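Drodow season two opening: anyone else not sold on the new song?
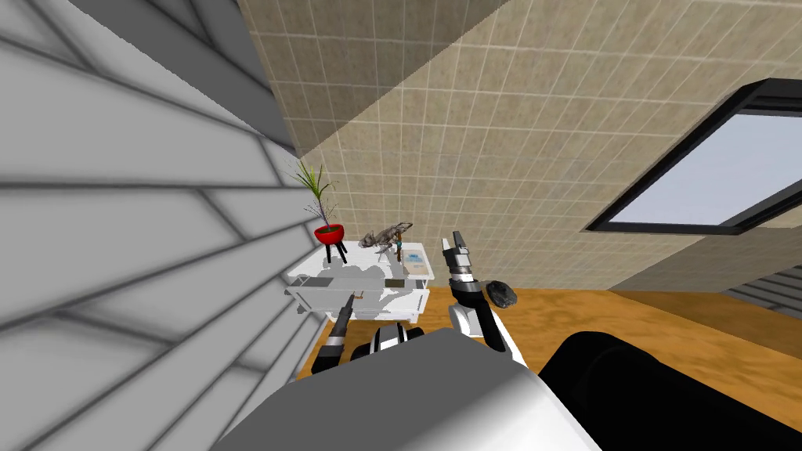
Music > Theme Songs & Soundtracks

tapedeck_moth
So the full version of the second opening went up at 6pm and I've played it enough times to have an opinion, which I will now inflict on you. Sineo have swapped the big shouty chorus for a sort of polite humming. I liked the shouting. The first opening made me feel I could kick down a door, and this one makes me feel I'm on hold to the gas board.

Am I being unfair? Probably. Tell me anyway.

halfpastbrine
You're being unfair. The humming is the hook. Give it until the third episode and you'll be doing it while you wash up.

tapedeck_moth
I don't wash up to anything with that many key changes, I've only got the one set of plates.

quillon_b
Has anyone got the single in hand yet? Trying to decide between the standard and the limited. The limited is 5 tracks, the standard is 3 and a sticker.

orrery
Limited one here. Running order goes: TV size, full version, B-side, the Bălan remix, instrumental. The TV size is the full version with the middle removed, so you're paying for the same song twice, three times if you count the instrumental. The Bălan remix is good though. Bălan has put the drums from the first opening underneath it and left them slightly too loud, and for a minute and a half it's the song tapedeck_moth wanted.

halfpastbrine
The remix is a mess. It sounds like two people practising in rooms next to each other.

orrery
Yes, and I'd buy tickets to both rooms.

lintwick
Can I point out that we had this exact thread for season one. I went and looked. It's 552 posts long and the first 260 are people saying the opening is too loud and has ruined the series. Several of those people are in here now saying they miss it.

tapedeck_moth
I was young.

lintwick
It was last December.

greyhen
Not a popular view but I've always thought the ending themes were better than the openings on this show and hardly anybody watches through to hear them. The Hutent one from the first season is the best thing on the soundtrack album. Acoustic guitar, no drums until the last verse, and it stops in the middle of a line. My partner thought the telly had broken.

quillon_b
Are Hutent doing the ending again? The listing I saw only had Sineo on it.

greyhen
They are, it's in the credits at the end of the trailer. Small type. No single announced, which is how they did it last time as well, and then it came out on the back of the album with no warning and sold out.

marrowfat_c
2,000 copies of the limited, before anyone leaves it too long. It's on the obi strip. I missed the first one by dithering over postage and ended up paying silly money for a copy with somebody's coffee ring on the booklet.

quillon_b
Right, limited it is. The sticker was doing a lot of work in my head and I'm prepared to let it go.

halfpastbrine
Back to the song for a second. I think people are hearing it wrong without the opening animation. The quiet bit at the start is there so the title card can land, same trick as the first one. It's written to fit 90 seconds of telly. Judging it on headphones on a bus is a bit like judging a hat in the box.

tapedeck_moth
If it needs a cartoon to hold it up then it's half a song.

halfpastbrine
It's a theme song. The cartoon is rather the point.

orrery
I'm with halfpastbrine on this and still with tapedeck_moth on the chorus. They've got a singer who can take the roof off and they've asked her to hum. The B-side lets her go for it and it's been tucked away at track three where only the likes of us will find it.

tapedeck_moth
Just played the B-side. Why is that not the opening?

greyhen
Because then we'd have 552 posts saying it was too loud.

marrowfat_c
Does anyone know if the limited booklet has the lyrics in it this time? The first one had four pages of the band looking at a wall.

orrery
Lyrics are in, back two pages, grey on slightly darker grey. I had to take it over to the window. There's a misprint in the second verse too, or else the second verse really is about soup.

lintwick
It's about soup in the TV size as well, I checked.

tapedeck_moth
Fine, I've ordered it. I still don't like it. I've been humming it since tea.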